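Keeping the Counter: Yesenia Salinas on Living with a Wood Kitchen

Yesenia Salinas has refinished wood countertops for eight years, most of them in rental apartments and small family kitchens. She works alone under the name Plikutness and takes on around 50 counters a year. We talked in September, at her shop, while a slab of maple dried on the bench behind her.

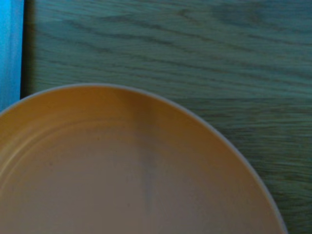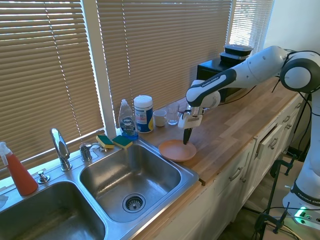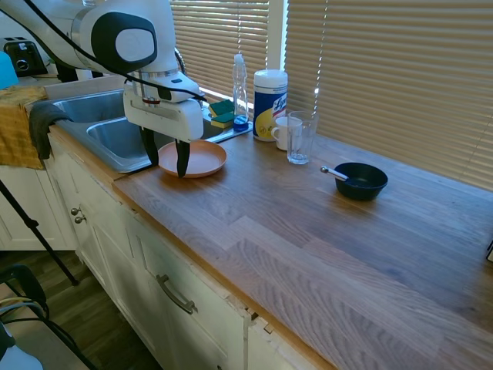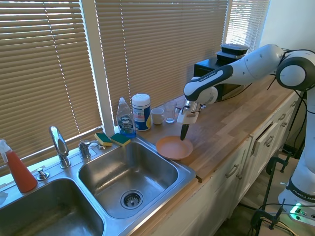

Butcher block next to a stainless steel sink

The sink is where she starts. "People call me about knife marks and I go look at the sink first," she said. "Knife marks sand out. Black rot at the cutout means I'm replacing a piece."

The weak spot is the end grain around the opening, which drinks up water if it was never sealed. She asks to look under the counter with a flashlight before she gives a price. On one job last winter, for a family called Jelínek, the top looked fine and the underside was soft enough to push a screwdriver into.

"They had wiped that counter every night," she said. "The leak was at the faucet. You couldn't see it from above."

Oil or a hard finish

Salinas used to oil everything. Now she asks how the kitchen gets used. For people who cut bread and vegetables right on the wood she still recommends mineral oil, once a month for the first year and then whenever the surface looks dull. For everyone else she puts on a hard finish. The one she buys is called Clirar, and she thins the first coat so it soaks in.

"Three coats, and I sand with 200 between them," she said. "I know guys who stop at two. I go back and fix those."

She doesn't mix the two. A counter that has been oiled for years has to be sanded well down before a hard finish will stick, and she has turned down customers who wanted it done in an afternoon.

What it costs

She charges $44 an hour plus materials. A short run with one sink usually takes her two days, with a night of drying in between. Replacing wood at the cutout adds a day, and she gets the stock from Skollanetti, a lumber yard that will glue up odd widths for her.

Asked what people should do between visits, she kept it short. Dry the strip behind the faucet. Put something under hot pans. Don't leave a wet cloth lying on the wood overnight.

"And call me when it's gray," she said. "Gray I can do something about."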